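Search this encyclopedia
Go

Kulovgate tabletop collection

The Kulovgate tabletop collection is a set of recorded demonstrations used to train a learning system for two-armed robots. It was started by Tariq Usmani and Nighat Bajwa at the Prikora workshop and covers the handling of small stationery items on a white table.
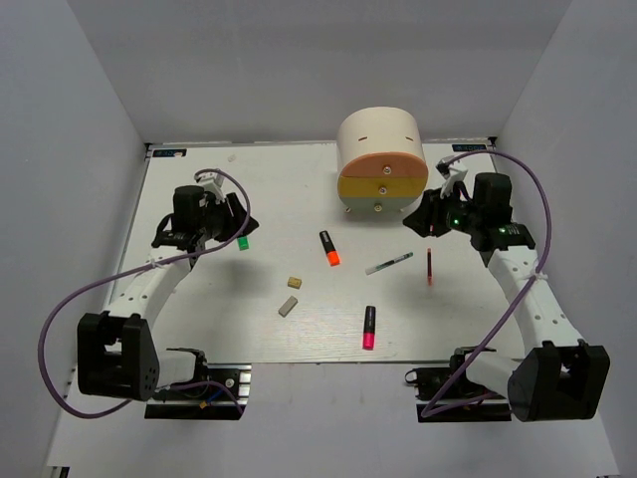 An operator guides both arms through a task, and the joint positions are stored along with the video. Each accepted run is called an episode. The first release, dated September 15, 2019, held 3695 episodes, of which 200 were kept back for testing.

Camera views

Every episode includes one fixed view and a view from each wrist. The wrist views were added at the request of Yasir Malik, who wanted the fingertips and the nearby objects recorded together.
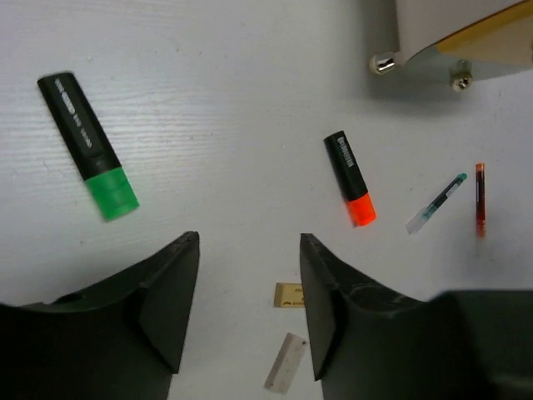
Episodes are cut to a common format, and runs with dropped video are removed. Operators may pause during a run - pauses are marked, then left in. 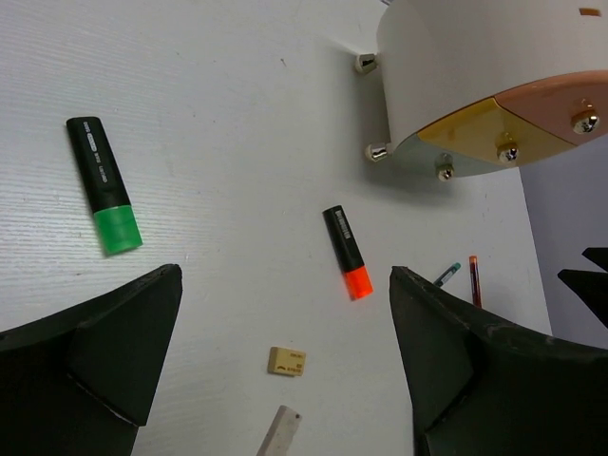
Object placement

Items are laid out by hand before a run. Usmani's written guide lists 36 starting layouts, but operators are free to change the angles.

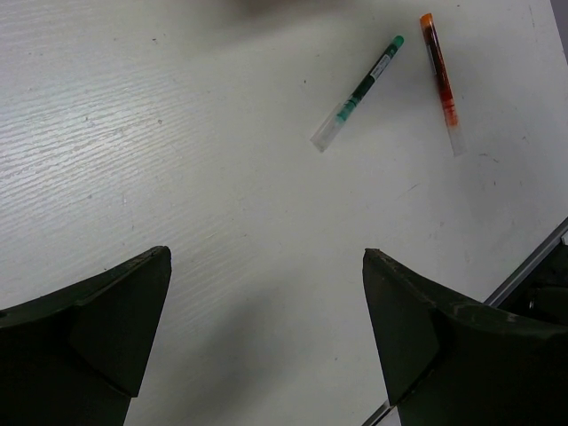

Thin objects are treated as a separate group in the collection. Sohail Jafri argued that they needed more episodes than blocks or thick markers. Pens with translucent barrels and clear ends, lying on a white surface, are labeled "low contrast" in the notes, and a later set named Grakon added 3000 episodes for this group.

Shares: 36
Comments: 0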